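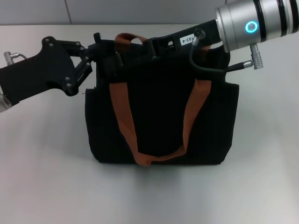
阅读时间：14分钟

第二套双臂工位的预算，我改了几稿之后交上去了
2026年8月18日

去年做第一套的时候我没有留记录，今年要买第二套，翻邮件翻得很累。所以这次把过程写下来，主要给自己看，正好也在给实验室或者小车间配双臂工位的人可以参考。涉及供应商的具体报价我不写，写了也没用，每家拿到的都不一样。

先说任务。我们在 Stosanora 这个项目里做的是软包类物品的整理，主要是布袋：把袋口提起来，撑开，往里放东西，再把提手理顺。图上是那只黑色布袋，提手是偏铁锈色的橙，两条臂各夹住袋口上沿的一处，袋底还在桌面上。这个动作看着简单，预算里一大半的钱却是为它花的。

布袋麻烦在它会塌。只用一条臂提，另一边的袋口就往下垂，相机看进去是一团黑。两条臂一起提，袋口才有个形状，可是两边距离稍微大一点，布就被拉出尖角，小一点又塌回去。提手也是变量，前面这根垂下来，后面那根立着，下一次放到桌上可能就反过来。单臂方案我在最早的一稿里写过，便宜很多，后来删了。删之前我用现有工位关掉一条臂跑了一个下午，结果够写进说明里，审批的人没有再问。

下面按采购的顺序写。

一、机械臂

第一套用的臂继续用，第二套买同样的。中间看过 Goltham 的一款，负载更大，臂展也长一些，外壳做得很漂亮。最后没选，理由写在预算说明里一共三条：我们提的东西很轻，负载用不上；控制接口不同，现有的程序要改一层；备件不能两套通用。第三条分量最重。第一套坏过一次关节，等件的时候整个工位停着，如果当时有第二套同型号的臂，至少可以先拆过来顶着。

买臂的时候容易漏的是随臂的东西。控制柜有的含在报价里，有的单列。急停按钮有的送一个，有的要自己配。底座法兰几乎都要自己做。线缆长度默认是标准长度，加长要加钱，而且加长线的货期往往比臂还长。我这次让三家都按同一张表填，表里每一行问一样东西，填“含”“不含”或者“可选加价”。第一轮回来的表没有一张是填全的，退回去补了一次。

表里我建议一定要有的行：控制柜，示教设备，急停，电源线规格，末端接口的引脚定义文档，保修起算日是发货日还是验收日，软件授权是按年还是一次性，授权能不能换机器。最后这条我上次没问，后来换控制柜的时候多等了一阵子，发了好几轮邮件。

二、夹爪

夹爪的预算我改得最多。

现有的夹爪是黑色的连杆式结构，指头夹布。夹硬的东西没有问题，夹布主要看指面。光面的指头夹得住，但是一拉就滑；贴了软垫的不滑，可软垫是消耗品，磨平了还得换。第一套的时候我把软垫当成附件写在夹爪那一行，一次买齐，结果到了下半年没有科目可以报。这次单独列了一行耗材，指面垫一次订50片，按现在的用量能撑过这个预算年度，还有富余。

专门夹织物的夹爪也问过，Herrero 有一种针刺式的，样品借来试过。夹得很稳，松开以后布上能看到印子，薄布上更明显。我们后面要换浅色的袋子，印子不能接受，就退回去了。退样品的运费是我们出的，金额不大，但是没有预算科目，最后走的杂项。以后借样品之前先问清楚来回运费谁付。

夹爪要不要买备用的，内部有过争论。一边的意见是坏了再买，夹爪又不是臂，货期短。我坚持买一只备用，第一个原因是货期短是指现货，现货不一定有；第二个原因是夹爪坏了往往坏在连杆和小螺钉上，有一只完整的备用，可以先换上去，坏的那只慢慢修。最后通过了一只，两个工位共用。

顺便说件号。支架上那张白底小标签，印的103-4，是我们自己编的。第一套装好以后才贴，贴之前有过把两边支架装反的事情，外形很像，孔位差一点，装得上，标定怎么都对不上。第二套我打算来料的时候就贴，拆箱一件贴一件，编号同时写进设备台账。标签机和标签带放进耗材那一行，没有多少钱。

三、线缆和接头

这一行上次是拍脑袋写的，超得最厉害，按比例算超过了其他任何一行。

夹爪的线从支架旁边出来，在布袋上方绕一个弯再接到接头上。弯留多大是反复试出来的：留小了，手腕转到头的时候接头受力；留大了，线会垂到袋子上，有时候还会进到相机视野里。我们换过几次线长，每换一次就是买一根新的，成品线又不能退。后来学会先用便宜的线比着走一遍全行程，量好长度再订成品。

接头也要写进去。金属外壳的圆形接头单个不便宜，而且供应商卖线的时候经常只给一头，另一头问你要什么型号，你得答得上来。我的做法是把第一套上每个接头拍照，型号抄在一张表里，公母、针数、朝向都写上。抄的时候发现有两个接头朝向和图纸不一样，是装的时候临时改的，图纸没跟上。借这次机会改了。

线缆固定件、扎带、魔术贴、拖链，合在一起写一行“线缆辅件”。不要一件一件列，审批的人会逐件问。

四、桌子和周围

桌面还是选接近白色的浅灰，哑光。第一套之前用过一张深色的桌子，黑袋子放上去边缘很难分割，后来换了。换桌子是计划外的支出，这次一开始就写对。不过浅色桌面也有代价，浅色袋子上来之后同样的问题会反过来，所以我在说明里预留了一块可以铺上去的深色台垫，和桌子同一行报。

桌面尺寸这次加深了一些。两条臂从两侧进来，袋子在中间，手肘的位置其实占地方，桌子后沿离墙太近的话，后面的人没法伸手接线。现在的工位背后就是墙板，每次插拔都要先把桌子往外拖，拖完要重新标定。新工位背后留一条过道，面积上多占了一点，场地那边同意了，条件是过道里不能堆东西。

底座的安装板找本地加工厂做，铝板，图纸沿用第一套，只改了孔距。报价1568元一块，含阳极氧化，不含运费。两条臂两块。问过不做氧化的价格，省不了多少，就没改。

灯光单列。上次靠房间顶灯，白天和晚上效果不一样，后来补了灯。这次买两盏平板灯，装在侧上方，光打匀，袋子底下只留一圈淡淡的影子就可以。灯架要稳，不要买摄影用的那种轻支架，脚一碰就偏。

五、相机和计算

相机这块没有太多可写，沿用现有型号，数量一样。唯一的改动是多买一台备用，理由和夹爪一样。

计算机我原本想两个工位共用一台，省一份钱。试着把两套驱动放在一台机器上跑，延时不稳定，臂的控制会偶尔报警停下来。最后还是每个工位一台，训练用的机器另算，不在这份预算里。这里提醒一下自己：训练的机器和工位的机器在预算里一定要分开写，合在一起写的那一稿被退回来了，意见是“用途不清”。

存储也要写。两条臂加几路相机，一天下来的数据量不小，硬盘满得比想的快。上次买的盘在三月份就不够了，当时临时加了一块，走的是急购，价格比平时贵，还多填了一份说明。这次按全年的量一次买够，备份盘另列一行。

六、安全和验收

安全部分有三样：急停、围挡、指示灯。急停每侧一个，人站在哪边都够得着。围挡用的是低的那种，够提醒人就行，我们的臂速度开得不快。指示灯臂上自带，关节侧面那一圈青绿色的光，隔着房间能看见。不过只看臂上的灯不够，臂转到某些姿态灯就朝里了，所以另加一个立柱灯接在控制柜上，红黄绿三色。

验收标准写进合同。上次写的是“功能正常”，等于没写，后来为了一个重复定位的问题来回扯了很久。这次写得具体：什么负载，什么姿态，重复多少次，偏差不超过多少，在谁的场地测，由谁来测，测不过怎么办。供应商一开始不愿意在我们的场地测，说环境不可控。我们退了一步，改成出厂前测一次，到货后我们再测一次，两次都要过。

付款跟着验收走，分三笔，最后一笔压到二次验收之后。财务那边本来就希望这样，供应商也接受了，只是要求把二次验收的期限写死，到货后多少天内不测就视为通过。这个要求合理。所以场地、桌子、电源都必须在到货之前准备好，不然期限白白过掉。

七、时间

臂的货期，三家里两家报8周，剩下一家不肯写进合同，只肯写“预计”。我按8周排，后面再留出装配和标定的时间。

排下来的顺序是：臂先下单；安装板的图纸同时发加工厂；桌子和灯在臂到之前到就可以，太早到了没地方放；线缆等臂到了量过再订，这一段没法提前，只能接受；夹爪和臂一起下，指面垫可以晚一点。

电要提前问。新工位要拉一路独立的电，物业审批的速度和我们没有关系，我已经先把申请递上去了，预算没批也可以先递。上次是设备到了才想起来申请，箱子在走廊放着，每天有人来问什么时候搬走。

八、软件和服务

Gemska 来谈过一次整体方案，从臂到标定到数据管理全包，按年付。看演示的时候觉得很省事，尤其是标定那部分，他们的流程比我们自己的脚本顺手。没有选，主要还是按年付这件事和我们的经费性质不合，设备费可以一次性花，服务费每年要重新申请，哪一年没申请下来工位就停了。另外数据要经过他们的平台，这一点项目上不允许。

我后来单独问能不能只买标定板和配套工具，一次性付款。对方说可以，价格也给了，我放在“可选”一栏，如果前面几行有结余就买。标定我们目前用自己的办法，能用，慢一点，每次碰了桌子或者换了支架都要重来一遍，一个人做要大半天。

维保没有买。第一套的维保买了一年，只用过一次，而那次的问题换谁来看也是换件。省下来的钱放到了备件里。

九、退回来的几条意见

把审批的意见也抄在这里，下次写的时候对照。

“备件比例偏高。”我的答复是把上一年停机的日期列出来，旁边写等的是什么件。这张表附上去之后没有再提。

“袋子为什么要买这么多种。”测试用的布袋也要花钱，不同尺寸，不同厚度，不同颜色，提手软硬也不一样。我把它们从“办公用品”改到了“测试材料”，同一批东西，换了科目就通过了。袋子本身也会老，夹得多了袋口的布发软，起褶，和新袋子的表现差得很远，所以旧袋子要留着，新的也要一直有。

“能否租赁。”问过，臂可以租，夹爪和支架不能，租期最短一年，算下来和买差得不多，而且租的臂不能在法兰上改孔。

“不可预见费偏高。”这条我让步了，砍了一截，把砍掉的部分里确实会花的几样，也就是运费、线材重订和一套扭力扳手，挪到了前面各自的行里。扭力扳手早就该买。夹爪连杆上那些小螺钉，手感拧的和按力矩拧的，过一阵子就看得出来。

还没有定的事情剩两件。一件是第二套要不要跟第一套面对面放，中间共用一个放料的架子，场地图画了两版，放在群里等意见。另一件是旧的深色桌子怎么处理，目前想留着给新工位做工具台，量过了，刚好放得进过道尽头，不知道算不算堆东西，得问一下场地那边。

预算表的模板我清理一下再放上来，里面还有几个单元格连着内部的文件。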